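Pestulel lane-keeping kit: readme and data card for the sample drives

Last touched 25th April by Sipho Joubert. I look after this folder, so if something's wrong it's most likely my doing and I'd like to hear about it.

What you've got

Pestulel is an add-on driver assistance kit for older cars that came without any. It's made by Telurgate, and I've been running one for them as an outside tester since January. They let me keep the recordings, and they said I could share a slice of them with anyone thinking of buying the kit or writing software for it, which is very decent of them. They don't get to edit this file (I asked!).

The kit itself is a forward camera for the windscreen, a small processing box, a steering actuator and a bag of cable that's far longer than you'll want. The box watches the lane markings and nudges the wheel. It won't brake for you and it won't change lanes. You stay in charge the whole time, hands on, and the dealer makes you sign something to say you've understood that.

What's in the folder

There are 22 drives, each in its own subfolder, 61 GB all in. Every subfolder has three things:

drive.mp4 – the forward view
wheel.csv – steering angle, the kit's requested angle, and who was winning
notes.txt – me, typing up my grumbles afterwards

The csv times are in seconds from the start of the video. I did try using clock time at first and it got into a horrible mess when I copied things between laptops, so please don't ask for it back.

Drives 1 to 3 were done on older firmware. I've left them in for comparison but I wouldn't train anything on them, the requested angle column has gaps you could park in.

Where I drove

Most of it is the loop out of Arnmont, through the farmland and back in past the Ekanayake garage, where the kit was fitted. I picked it for the bends. Any kit can hold a straight dual carriageway on a nice day, and the brochure is full of those, so I wanted ordinary two-lane roads with fields either side and markings that change as you go along.
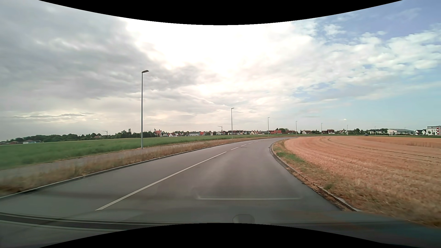
Bends are also where I changed my mind about the thing. On the first few drives it would hang on too long and then turn in with a bit of a lurch, and my wife refused to come along. The newer firmware starts easing the wheel round much sooner. It's still a touch late on tight right-handers, and you'll see that in wheel.csv as a little step where my angle and the kit's angle part company. On gentle ones I mostly just rest my hands there and let it get on with it.

Known problems

Reflections. You get the dashboard showing up in the glass, more so under a bright sky, and I haven't cleaned any of it out of the video. A black cloth over the dash helps a lot. I only started using one partway through and notes.txt says which drives have it.

Low sun and bright cloud. The camera copes better than I expected, though the road can go rather flat and grey when the exposure drops. If you're fiddling with contrast, try it on drive 14 first.

Kerbs. Where there's no edge line the kit seems to lean on the kerb, and if dead grass has piled up against it the lane position wanders. It's a drift of a few centimetres, nothing frightening, but it's there.

No night driving, no snow, hardly any rain. Sorry. It's been a dry spell and I don't like driving in the dark.

Should you buy one?

If you do a lot of longish trips on marked roads, I think yes. It takes the edge off. If you mainly potter round town, save your money, it switches itself off at low speed and you'd hardly ever see it do anything. Fitting took more than 3 hours with a proper ramp and a patient mechanic, so I wouldn't try it on the drive at home unless you really enjoy trim clips.

Using the data

Do what you like with it, including in things you sell, as long as you keep this file with it. Please don't post clips where you've zoomed in on people's houses or number plates. If you find one I've missed, send me the drive number and the time and I'll blur it in the next upload.

Still to do

Redo the steering calibration for drives 8 and 9, which pull slightly to the left
Add a short csv of the places where the kit gave up and bleeped at me
Work out why notes.txt for drive 17 is in there twice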